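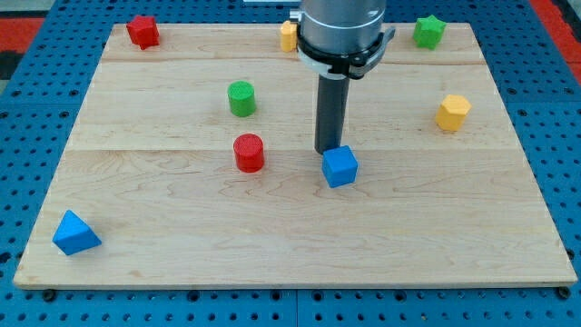 How to sort blocks on a board

1. Dump the lot on the board and spread them out until none are touching. They will look worse. Carry on.

2. Choose color or shape. Pick one and stick with it. Amparo Llanos once tried both at the same time and ended up with 11 groups, one of which was "other."

3. Pull out the cylinders first. They stand up nicely and roll off the table the minute you tip one over.

4. Leave the star for last. By shape, it gets a pile to itself and looks smug about it. By color, it goes in with the rest of the greens.

5. Check under the couch before you put the lid on the box.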